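十一月的来信：种子、信封和一场没完没了的收拾

各位好呀，又到了给大家写信的时候。Vonholm 这边天黑得一天比一天早，下午四点半我就得开灯，菜地里能忙的活儿也差不多都忙完了，只剩两排韭葱还站着，叶子耷拉着，看上去比我还不想过冬。上个月那封写南瓜汤的信收到好多回复，谢谢大家（尤其是劝我往里放柚子皮的那位，我试了，味道很怪，我喝了两碗）。这次说好要讲留种，拖了两期，今天一口气讲完。

先交代一下，我留种的水平也就是个爱好者。第一次留种纯属意外：有一年夏末我出门走亲戚，回来发现一架豆子全老了，豆荚干得一碰就裂。我蹲在地上捡了一下午，装进一个喝水的杯子里，放在窗台上忘了。第二年春天想起来，抱着试试看的心情种下去，居然出得齐齐整整，比我花钱买的那包还精神。从那以后我就上瘾了，看什么都想留一点，在餐馆吃到好吃的小番茄，也会偷偷用餐巾纸包两颗带走。家里人已经不肯跟我一起出去吃饭了。

今年留得最满意的是 Brukanska，一种紫花的爬藤豆。种子是好几年前在集市上换来的，对方给我的时候用的是一张折成三角的报纸，上面铅笔写着这个名字，字迹潦草得很，我到现在也不确定有没有认错。反正我就这么叫了，邻居们也跟着这么叫，现在我们这条街上有四户人家在种"Brukanska"，要是哪天有人告诉我它本来叫别的，那也改不过来了。它的好处是晚，别的豆子都歇了它还在结，霜打下来之前天天有得摘。坏处也是晚，要等豆荚在架子上干透，得跟天气赌一把。今年秋天雨多，我每天早上起来第一件事就是摸豆荚，软的，再等等，还是软的，再等等。最后那几天预报说要降温，我等不了了，把整棵藤从根上剪断，倒挂在工具棚的横梁底下，又挂了两个星期。进出都得弯腰，头发里全是碎叶子。

这个倒挂的办法是从 Lionel Bodin 那儿学来的。老读者应该记得他，就是租 23 号地的那位，种了大半辈子菜，话少，手快，借他的东西一定要洗干净了再还。他说豆荚只要已经发黄发皮，剪下来挂着还会接着熟，里面的豆子会把藤上剩下的那点劲儿都吸走。我不懂这里头的道理对不对，但今年挂出来的豆子确实个个饱满，敲在盘子上声音是脆的。他还有一个判断干没干透的办法，用指甲掐，掐得出印子就还得晾。拿牙咬的也有，我不推荐，去年我为此看了一次牙医。

番茄就麻烦多了。我种的是 Gavalas，果子扁扁的，肩膀上有棱，切开像一朵花，生吃配盐最好。番茄籽外面裹着一层滑溜溜的胶，直接晾会黏成一片，来年撕都撕不开，所以要先发酵。做法不复杂：挑一个熟透的、长得最像样的果子（注意是熟透的，要比你平时舍得吃的时候再多放几天），横着切开，把籽连汁挤进玻璃杯，加一点点水，盖块纱布，放在一个你不常路过的地方。两三天以后上面会起一层白毛，气味嘛，怎么说呢，反正不要放在厨房。我第一年就放在厨房，正好有客人来吃晚饭，客人很客气，一直在夸桌布。

起了白毛就可以洗了。往杯子里冲满水，搅一搅，好籽沉底，瘪的和果肉漂在上面，倒掉，再冲，再倒，直到水清。然后倒在细筛子里沥干，摊到盘子上。千万别摊在厨房纸上！我知道很多人这么干，我也这么干过，结果籽和纸长成一体，最后只好连纸一起撕成小块种下去。瓷盘子最好，每天用手指拨一拨，让它们别抱团。晾在通风的阴凉地方就行，不用晒，更不要放暖气片上面，有一年我心急，放了一晚上，第二年那一批只出了可怜巴巴的几棵。

生菜我留得最随便。让一棵长得最慢抽薹的站在那儿别动，等它开完小黄花，冒出蒲公英似的绒毛，拿个纸袋套上去，揉一揉，抖一抖，就有了。挑抽薹慢的那棵很要紧，这一点我吃过亏：头一年我看哪棵先开花就留哪棵，觉得它积极，结果第二年种出来一畦急性子，还没长到能吃就全窜上天了。

胡萝卜和甜菜我不敢碰，它们要隔一年才开花，还得在地窖里过冬，我没有地窖，也没有那个耐心。南瓜和西葫芦更要小心，这两家子爱串门，隔壁种的什么都可能混进来。前年我留的西葫芦籽，种出来一种又硬又苦的东西，吃一口就赶紧吐了（苦的瓜一定不要吃，这个不是开玩笑的，苦味重的会让人不舒服）。要是你周围种瓜的人多，老老实实买种子比较省心。

好，籽都晾干了，下面就是我今天最想唠叨的部分：往哪儿放。

我见过各式各样的放法。有人用药瓶，有人用胶卷盒，有人把种子放进信封再塞进鞋盒，还有人全部倒在一个大罐子里，春天抓一把撒出去，长出什么是什么。最后这种我很佩服，但学不来。我自己前后换过好多种办法。最早是信封加鞋盒，结果鞋盒放在工具棚里，被老鼠开了席，豆子一颗没剩，信封倒是啃得很整齐。后来换成玻璃罐，老鼠没办法了，可是罐子一多就占地方，而且我老是分不清哪个是哪个，摇来摇去听声音。再后来换成了带盖的塑料盒，扁一点，能摞起来，翻开一眼就看得到底，用到现在还没有后悔。
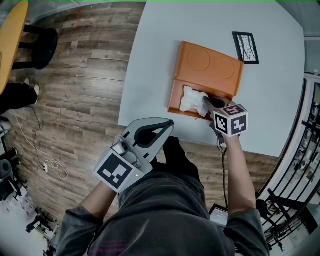
橙色塑料盒一只，盖子翻开，白塑料袋搁在浅浅的托盘里。

选盒子我有几条个人意见，听听就好。颜色尽量鲜艳，放在架子上远远就能认出来，我那几只灰的总是跟工具箱混在一起。深浅嘛，宁可浅，深的盒子最后都会变成考古现场，上面一层是今年的，底下压着不知道哪个年代的萝卜籽。盖子要扣得住，又不能紧到要用螺丝刀撬，冬天手冷的时候你会感谢我的。

至于盒子里面用什么装，纸信封和塑料袋两派吵了很多年，我在中间摇摆。纸的好处是透气，籽没干透也不至于马上发霉，还能随手写字。塑料的好处是潮气进不来，前提是里面的东西真的干了，不然等于把潮气也关在里面，开春打开一闻就明白了。我现在的做法是先放纸信封里，在屋里待上几个星期，确定干透了再收进袋子，袋口折两下，压平。嫌麻烦的话一直用信封也行，Lionel 就一直用信封，他的信封还是拆开水电费账单翻过来糊的，外面白白净净，里面全是欠费通知（他说早交了，我信）。

信封上写什么呢？名字，年份，从哪棵留的，有什么脾气。年份最重要，请一定当场写，别相信自己的记性。我有一个信封上面写着"好吃的那种"，五个字，没有别的了。我到现在都不知道是什么，看籽像是瓜，又不太像，舍不得扔，每年春天拿出来看一遍再放回去。还有一个写着"别种"，也没说为什么。我尊重从前的我，一直没种。

用铅笔写，这条也请记住。圆珠笔会淡，水笔碰到湿手就花了，铅笔反而最经得起折腾。我有一张我姨妈写的种子标签，铅笔的，年头比我还大，字还清清楚楚，写的是"香菜，给老二家"。老二就是我妈，也不知道当年给没给成。

说到能放几年，各家说法不一样，我只讲自己碰到的。豆子和番茄在我这儿放个三四年都没问题，生菜也还行，洋葱和韭葱的籽就娇气，隔一年就明显不爱出了，最好年年换新的。要是手上有一包老籽心里没底，可以先试一试：拿一张厨房纸弄湿，把几颗籽排在上面，卷起来，放到暖和一点的地方，隔几天打开看看有没有冒小白芽。冒得多就放心种，冒得少就种密一点，一颗都没有就拿去喂鸟，也不算浪费。这个试验小朋友特别喜欢，我外甥去年看着豆子发芽，给每一颗都起了名字，后来我把它们种下地的时候他还念了一段话，挺隆重的。

放的地方要凉、要暗、温度别忽高忽低。冰箱当然好，但我家冰箱里已经没有我的位置了，果酱占一层，别人寄存的奶酪占一层。我把盒子放在北面那间小屋的柜子底层，冬天从来不开暖气，进去要穿外套。工具棚不行，前面说了，老鼠。窗台也不行，好看是好看，一出太阳就晒成一锅炒货。

再说说换种子的事。今年的换种会还是在老地方，Groto 咖啡馆的后厅，上午十点开门，中午会有汤。去年来的人比椅子多，我站着喝完了一碗豆子汤，顺便跟一位带着芥菜籽来的阿姨聊了很久，她教我用芥菜籽做酱，我回来做了一瓶，辣得鼻子通了一个礼拜。想来的朋友不用报名，带上多余的种子就行，没有种子带空信封也欢迎，千万别因为"我什么都没留"就不好意思来，大家手里都是多得发愁。入场收 2 欧，是给咖啡馆的场地费，汤另算。

有几件小事拜托一下。带来的种子请分成小份，别拎一大袋让人家当场用手抓，去年那张桌子最后撒得像鸡圈。每一份上面写好名字和年份，买来的杂交种就不用留了，种出来什么样谁也说不准（当然你要是喜欢开盲盒，我也拦不住）。会发霉的、有虫眼的先挑出去，豆子尤其要看，上面有小圆洞的就是住过豆象，一颗能带坏一整盒。对付豆象有个土办法，豆子完全干透以后放冷冻室冻几天，拿出来先别急着开封，等它回到室温再打开，免得凝一层水。我今年全部冻过了，冷冻室里豆子挨着饺子，差点煮错。

另外，去年后厅的桌子不够，如果谁家有折叠桌能借一天，请给我回信。剪刀和铅笔也可以多带几把，这两样东西到了下午总是神秘消失，我怀疑都在大家的外套口袋里，我自己的口袋里就翻出来三支铅笔，没有一支是我的。失主请来认领，有一支是绿的，屁股上有牙印。

读者来信这次挑几封回一下。

有人问薄荷要不要留种。不用，真的不用，您只要从地里挖一小截根，它就会跟着您一辈子，搬家都甩不掉。我那丛薄荷已经从花盆底下的小洞里钻出去，跑到隔壁的玫瑰下面去了，我正在想怎么开口道歉。

有人问为什么自己留的罗勒籽总是找不到。罗勒籽藏在干花萼里头，很小，黑的，得把整根花穗搓碎了再吹。吹的时候轻一点，别对着风口，也别在说话的时候吹。我都试过。

还有一位读者问辣椒籽能不能直接从吃的辣椒里掏。能，选红透的，青的籽没熟。掏完记得洗手，洗两遍，用油再擦一遍，然后这一天都别揉眼睛。这一条我写得特别认真，请你们也认真地读。

最后报告一下我们这个小通讯的近况。订阅人数现在是 2,892，我妈听了以后问我，这些人你都认识吗？我说不认识，她说那你还给人家写这么长。对不起大家，确实又写长了。还有，Lionel 那本手抄的种菜笔记终于整理出来了，一共 50 页，里面有他画的搭架子的图，画得特别好，就是每张图上都溅了点咖啡。我准备印一小批带到换种会上去，成本价，他本人不肯签名，但是可以跟他握手。

回去挑豆子了，还有半盆没过手。下一封信讲怎么用厨房里剩下的东西给鸟做过冬的吃食，猪油、面包屑和瘪掉的葵花籽先给它们攒起来吧。有折叠桌的朋友别忘了回信！

又及：上一封信里我把蒜种的深度写反了，芽尖朝上，根朝下，埋进去两个指节那么深。已经倒着种下去的也别挖了，它们自己会拐弯，就是出来的时候脾气不太好。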